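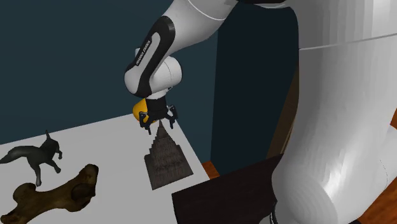

Library seat video draws complaints over reservation rules at Clerkach

Reading time: 4 min

We use cookies to measure traffic and remember your settings. By continuing to browse, you accept our cookie policy. Accept | Manage settings

A student video about unattended belongings in the Tunstall library at Clerkach University has led to a dispute over how seats are held during exam periods, and over whether the footage gave an accurate account of the problem.

The video was uploaded to the short-video service Dakeo on Friday evening. It runs for 180 seconds and shows desks on the library's upper reading floor with bags, jackets and open notebooks on them but no occupants. On-screen text states that the desks had been left that way "all afternoon." The account that posted it does not carry a name and had no earlier uploads.

By the following morning the video had been copied to several discussion boards, the most active of which was the Clerkach board on Grulta. Most of the early comments there supported the uploader. A number of them named particular departments as the main source of the problem, and these were later removed by moderators under the board's rule against singling out groups of students.

The upper floor has 200 seats. None of them can be booked. Under the library's existing terms of use, a seat is considered released when its user leaves the floor for longer than a "short break," a phrase the terms do not define. Staff may move belongings from a released seat to the collection shelf at the service desk. The terms place no duty on staff to do so, and there is no record kept of how long a seat has been empty.

Criticism of the video centered on how it had been edited. Several Grulta users compared the wall clock in the opening shots with the same clock near the end and found that the later shots had been recorded earlier in the day. Others said one row of desks appeared more than once from different angles, so that the floor looked fuller of abandoned bags than it was. A longer version, posted to the same Dakeo account on Sunday night, restored the original order and included a section in which people return to their desks.

The uploader wrote in a comment under the longer version that the first cut had been shortened to fit the service's limit for new accounts, and that the order of the shots was changed "for pacing." The comment said the main point still stood. The shorter version remains online with a note directing viewers to the other one.

The library responded with a notice on its website. It said that staff were aware of the video, that filming inside reading areas requires permission under the building rules, and that no permission had been requested in this case. The notice did not say whether any action would be taken. It confirmed that complaints about held seats rise every year before exams and that the terms of use were already under review.

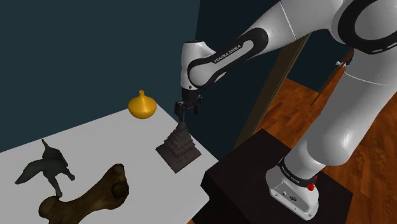

A Franka Emika robot arm over a white table. Rendering.

A draft of the revised terms was attached to the notice. Its main change is to replace "short break" with a fixed limit. Under the draft, belongings may be left at a seat for up to 2 hours, measured from a paper time card which the user fills in and leaves on the desk. Belongings left without a card may be moved at once. Belongings left past the limit may be moved at the next floor check.

The draft gives no schedule for floor checks. It says only that they will take place "at regular intervals during staffed hours." The upper floor is open outside staffed hours with card access, and the draft does not state whether the limit applies during those times.

Reaction to the draft has been divided along different lines from reaction to the video. Some students who had called for stricter rules said the limit was too long to free up seats in practice, as it would cover most lectures and all meal breaks. Others objected to the time cards, noting that a card can be rewritten at any point and that a false time would be difficult to disprove. A separate thread on Grulta asked for an exception for students with medical conditions who may be away from a seat without notice. The draft does not contain one.

Commuting students raised a further issue. Those living off campus have no room nearby in which to leave books or equipment, and the lockers on the ground floor are assigned by the semester. Several posters said that what looks like seat holding is often a storage problem, and that a rule on seats would move it to the hallways. The library notice mentions lockers once, to state that no additional units are planned for this year.

The student union said in a written statement that it did not support filming other students or their property without consent. It also said that it would submit comments on the draft and had asked for seat occupancy data for the exam period. The library does not collect occupancy data for the upper floor. Entry gates record the number of people in the building as a whole, and those totals are published by month.

Comments on the draft are open until the end of March. If it is adopted without changes, the new terms will apply from the start of the next exam period. Printed cards will be available at the service desk and at the stairs on each floor.

Related items

Clerkach extends weekend opening for ground-floor study area
Grulta changes reporting tool for local boards
Dakeo raises upload limit for new accounts
Student union publishes guidance on filming on campus
Tunstall library elevator out of service until further notice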